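Moving forints back to sterling: how I worked out the real rate

I had 3,231 euros' worth of forints to bring back to the UK in August, the last payment from a flat share in Szeged, and spent an evening comparing ways of doing it. The notes are here mainly so that I can find them next time.

The starting point is the mid-market rate, halfway between the buying and selling price that banks quote one another. You will rarely be given it. What you get is that rate with a margin taken off, and sometimes a fixed fee as well. The margin is the part to watch. A provider can advertise no fee at all and still take more than one that charges for each transfer.

The sum I use is simple. Take the amount you will be left with, after everything, and divide it by the amount you send. Compare that figure with the mid-market rate at the same minute. The gap, as a percentage, is the cost. It works for any pair of currencies and ignores whatever the fee happens to be called.

I got quotes from three places. Gimbridge showed its margin separately and charged a fixed fee of 2 pounds. Coste had no fee, but the rate was plainly worse, and on a larger amount it came out dearer. On a test amount of 200 pounds the order was reversed and Coste won. My own bank, at the Cetstead branch, would only give a rate once the money had arrived, so I left it out.

Two smaller points on the forint. Quotes are often given per hundred, so check where the decimal point is before comparing anything. Some providers also convert by way of the euro and take a margin on each leg. Gimbridge says so in its terms, on page 17. I could find nothing either way from Coste.

Erzsébet Fodor, who had the other room in the flat, asked whether it was worth waiting for a better rate. I don't try to. The rate moved more during that week than the difference between the two providers, and I had no way of knowing in which direction it would go next. I sent half on the first morning and the rest after the first lot had cleared.

The spreadsheet is on my Flaketti page, with the formula in column F. Change the yellow cells only.
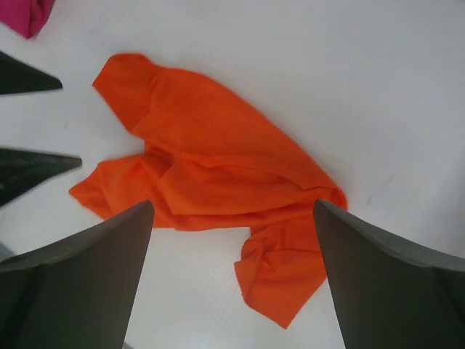
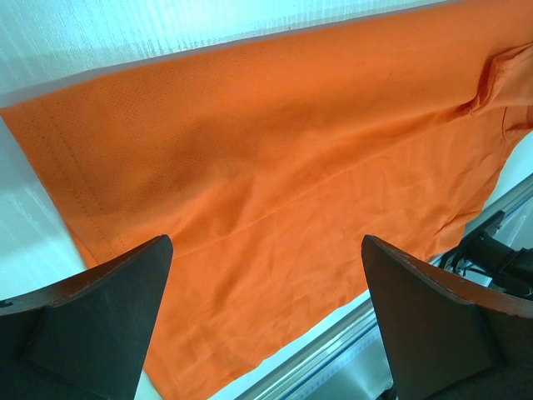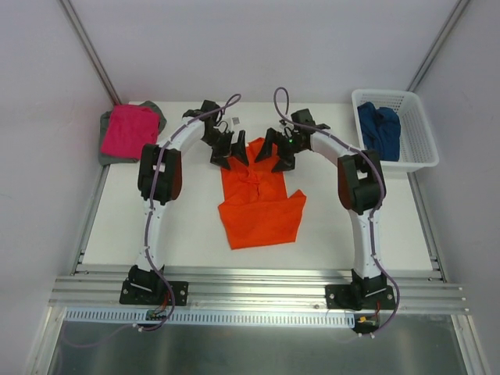 Orange cloth on a pale surface, two closer views and one of the whole table.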